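Midix opens its practice kitchen to people who want to teach a robot

MELLEN, 2024-09-06 - Folks in Mellen who have always wanted to show a robot how to open a cupboard can now have a go at it, thanks to a new program from Midix, the small automation firm on Ranel Street. The company has put its practice kitchen, which lives entirely on a computer, in front of the public for the first time, and the first sign-ups have been trying it out this week with a good deal of laughter and a fair amount of bumping into things.

The program is called Hadgu, and the idea behind it is a friendly one. A visitor sits down, takes hold of a hand controller and steers a simulated robot arm through an everyday kitchen chore - opening a door, say, or putting a cup away. Every run is saved, and the good ones are used later to train the robot to do the same chore by itself. Midix says it has 316 saved runs so far and would dearly love to have many more before the end of September.

Newcomers get a practice round first, and most need about 3 tries before the arm starts going where they want it to. Staff suggest moving slowly, stopping short of the cupboard and lining up the fingers before reaching in, and they are quite happy to sit beside anyone who feels nervous about it. Sessions last 2 hours, with a break for coffee, and there are 100 places open in all.
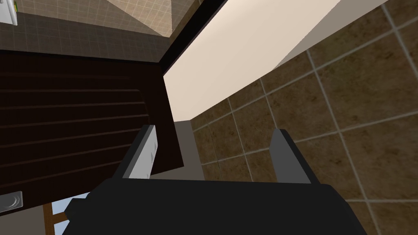
Do you need any experience with robots or video games to take part? Anyone who can hold the controller comfortably is welcome, and the staff will explain the buttons before you begin.

Sign-up sheets are at the Midix front desk, and places are given out in the order that names come in.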